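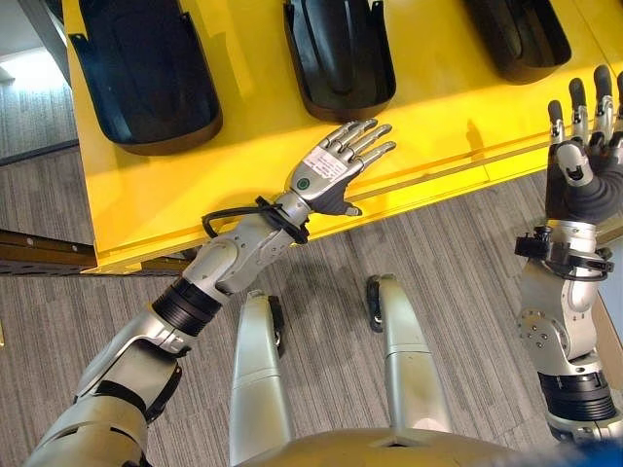

The yellow was Natalia Barrera's idea, and she would like it known that she got a good deal of grief for it at first. When Mitus moved out of its old rooms behind the bus garage in Nindville and into the bigger place by the river, the sensible thing would have been gray. Everybody in the parts business buys gray. Gray tables, gray shelves, gray bins with a little paper label in a slot on the front. The catalog from Koivisto, the shop furniture people, has page after page of it, and then right near the back there is a page of yellow that I suspect most customers never reach.

Natalia reached it. "I had spent years looking for black things on dark tables," she told me over coffee, laughing at herself a little. "You put a black cover down, you turn away to answer somebody, you turn back and you are patting the table like you lost your glasses."

I came to Nindville to write about shelves, which I know is not what most people drive out here for (there is a very nice waterfall, and a bakery called Bunosora that deserves an article of its own), but I have a weakness for the way people lay out their work. I have written in this magazine about fly tiers and piano tuners and a man who mends umbrellas, and what I end up wanting to look at every time is the bench. Where does the thing go when your hand lets go of it? How do you know where to find it again? People can talk about this for hours if you let them, and at Mitus I let them.

The tabletop at the working end is a bright, cheerful, almost taxicab yellow, with a gloss on it that picks up the lights overhead. There is a long lip along the front edge, and a thin groove that runs with it, and the groove turns out to be something people have strong feelings about. Kauko Leinonen, who came to Mitus from cabinetmaking and still sharpens his own pencils with a knife, loves it. He says a small screw that gets away from you will roll toward the front and settle there if you are lucky. Oona Pelkonen, who does most of the wiping down, does not love it at all. She keeps an old toothbrush in her apron for the groove and showed it to me with some feeling.

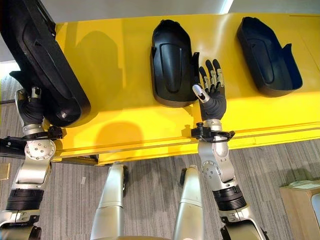
Black molded pieces are the ones that get laid out on the yellow most often, and they are odd, handsome things once you have spent a morning with them. They are long and rounded, matte all over, with a rim around the edge, and they put me in mind of the insole of a very large shoe. Set one on the table and you can see its whole outline at once, every curve of it, with a soft shadow next to it. I tried the same thing on a dark bench in the back hall, just to be fair to the gray and black people, and it was remarkable how much of the shape went away.

Kauko has rules about how they go down. He likes plenty of room between one and the next, enough that you can get a whole hand in without nudging the neighbor. He likes the hollow side where he can see into it. If a stray washer is sitting in the bottom of one, he wants to meet it at the table and not later. Oona likes them all turned the same way, and she will walk past and turn one that is out of step, and Kauko will turn it back when she has gone. They have worked side by side for five years and I got the feeling neither of them would want the other to give in.

The rest of the room is quieter. Gray striped carpet covers the floor around the table, which surprised me, as I had pictured concrete. Natalia says her knees voted for carpet. It takes the noise down too, and it is kinder when something gets dropped, although she admits it is a terrible place to look for a washer. They had a rug person come in July and pull up one corner to fix a ripple, and Kauko asked to keep what was under there. He has it in a jar now, mostly washers, with one earring nobody has claimed.

Then there are the shelves, which I had saved for after lunch like the good part of a sandwich. They are the same yellow as the table, one tier over another, and what sells them is how open they are. No doors, no drawers, no bins. You look, and you see what you have.

I had assumed there would be labels everywhere. Tshepo Fourie, who set up the stock system and is a gentle, serious man with a fondness for long answers, explained to me why he had gone off them. At the old place he had printed labels for every spot, 64 of them, in a typeface he had picked out with care. People read them for a week. After that they put things wherever there was space, and the labels sat there telling lies. So when the yellow shelves came in, he started over with a simpler notion: one kind of thing to a shelf, and each piece set down in the open with air around it. If the shelf starts to look bare, it is bare, and you go and do something about it.
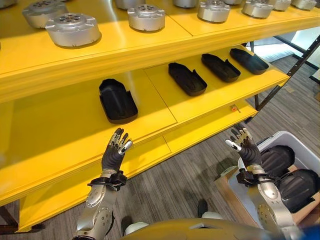 Round silver parts live on the upper shelf. They are pretty pieces of machining, with a hub standing up in the middle, a ring of small holes around the hub, and rectangular tabs poking out from the rim, so that from above each one looks a bit like a child's drawing of the sun. They catch the light in a way the black shells never will. Oona told me she has to stop visitors from picking them up, and then she looked at my hand, which had been drifting.

The black shells go on the shelf beneath, toes and heels (that is how everyone here talks about the two ends, and I fell into it within the hour). They sit at a slant, each at much the same angle as the one beside it. I took the slant for a habit, but Tshepo says it was argued over at some length. Straight across, the long shape hangs near the lip and asks to be knocked. Straight along, you can't get hold of it nicely. On the slant there is an end offered to you, and the whole row can be taken in from where you stand.

A gap in a row is allowed. I bring this up because I am a gap filler by nature. At home I slide the mugs along so the cupboard looks full, and I had to sit on my hands a little looking at a bare stretch of shelf. Tshepo was quite firm. A gap, he says, is the shelf talking to you. If you close it up to make things tidy, you have made a nice-looking row and thrown away what it was trying to say. I have thought about my mugs differently ever since.

Not everything has worked. The first plan had taped outlines on the shelves, like the ones you see behind the hammers in a tidy garage, and Natalia's crew put down more than 100 feet of tape before anyone noticed that the corners were curling and catching on sleeves. Up it came. The gluey marks took Oona 2 weekends and a great deal of orange oil, and she brings it up whenever someone says the word "outline" in her hearing. Small tags were kept for the front edges here and there, in orange, and even those have their critics.

Kalevi Tikkanen is the chief critic. He is the oldest hand at Mitus and mostly retired, though he comes in for the coffee and stays to the end of the day, and he told me with great good cheer that he never needed a yellow shelf to find anything. He kept his parts in biscuit tins. He could tell you by the rattle what was in each tin and how full it was, and he gave me a demonstration with one he had brought along for the purpose. He got the first right. He got the second nearly right. Natalia put her arm around him and said the tins had their own shelf, a gray one, in the office.

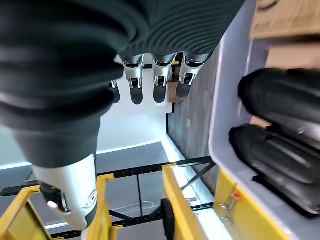 Reach is the other thing they fuss over, and I had never given it much thought before this visit. A shelf can be as handsome as you like, but if your fingers have to come in from a bad angle, you will scrape a knuckle or tip the piece behind the one you wanted. Kauko's test is a simple one and I have since tried it on my own pantry. Let your hand hang down loosely over the thing, fingers pointing at the floor, and see whether you could close on it from there without twisting your wrist. If you can, leave it be. If you have to turn your elbow out like a chicken wing, move it. I failed at the flour, the rice, and both kinds of vinegar.

Light came up again and again as well. Glossy yellow throws it back at you, and in the brightest spots the surface goes pale, so a silver part can get a bit lost in the shine. Oona's answer is to move her head. Tshepo's answer is a long document about lamp positions, dated 4/26/23, which he kindly printed for me and which I did read, most of it on the bench outside Bunosora with a cardamom bun going cold in the bag.

When I went back in to say goodbye, Kauko was pricing another table. It would go along the river side, under the windows, and he wanted the same lip and the same groove. Oona wanted it flat all the way to the edge. Natalia had the Koivisto catalog open on her lap at the yellow page, which has come loose from the staples by now, and she was letting the two of them go at it while she looked for the order form.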